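Blog > Robot notes > Relabeling old episodes

Last updated March 29, 2023

I've spent most of this month on the data side of the Pletholm project, and I think we finally have a result worth writing down. We train one policy on tabletop tasks with cups, plates and small toys. The recordings come from two views, one looking down at the arm and one at the wrist. Ilona Pap did the first version of the training code and I took it over in June.

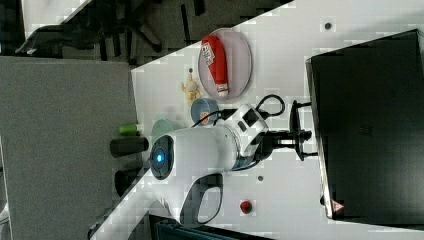
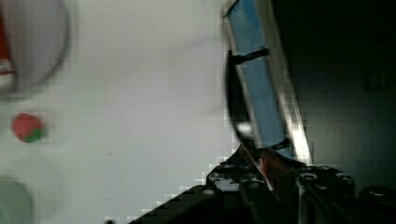
Does it help to relabel failed episodes instead of throwing them out?

In our case it helped a fair amount, as long as a person wrote the new labels. If the operator was told to put the toy on the plate and put it in the cup, the motion is still a good example of putting a toy in a cup. We change the instruction and keep the episode.

We had 2,899 episodes in total. Of those, 215 were marked as failed, and the old script dropped them before training. Berhanu Sisay and I went through all of them by hand over a few afternoons. Some were no use at all, mostly ones where the arm stopped early or the gripper closed on air and the operator gave up. The rest got a new instruction in plain words.

Then we trained the same model twice, with and without the relabeled episodes, and kept every other setting the same. We ran 30 trials per model on the table at Bolham. The model with the relabeled data did better on instructions where the target was close to something else, like a cup next to a plate. On the easy layouts I could not see a difference.

We also tried having a captioning model write the labels from the last image of each episode. Those were often wrong about which object had moved, and the policy trained on them was worse than the one with no relabeling. Giving it the first image as well fixed part of that.

Thirty trials is a small number and I would not bet much on the exact size of the gain. The same person also reset the table every time, which may matter. Berhanu wants to repeat it on the Awan setup, where the lighting is different and the table is lower. I still need to clean up the relabeling script before he can use it, and the path names in it are all wrong for his machine.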